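Robotics club update, long one, sorry in advance. We have 2 weeks left before the Brulldale meet and the arm has finally graduated from foam blocks to computer parts!

The task this year is desktop teardown. You get an old PC with the side off and the arm has to pull parts and set them down in the right spot. Our donor machine is a Dell and I've gotten weirdly fond of it.

Rocío rewrote the grip code on Sunday and now the fingers close slowly – before that they snapped shut like a mousetrap. Julián wants them slower still. They've been going back and forth in the group chat for days.

My job is the wrist camera. I've labeled 370 pictures so far and the goal is 2000, so if anybody in Zunda section has a free evening, please come sit with me (I'll bring snacks!!)

The hard part is all the shiny metal. Aluminum slats, power supply, bracket – it all glares, and the detector gets confused about where one thing stops and the next one starts. Ornella says try a matte backdrop next. I say lower the lights first, it's free.

Gripper holding a little black finned piece, Dell to the right. Look at those fingers!

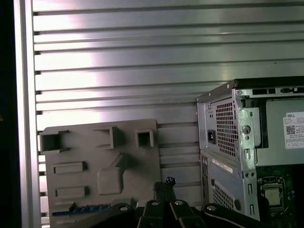 Page last changed: September, 9:40 pm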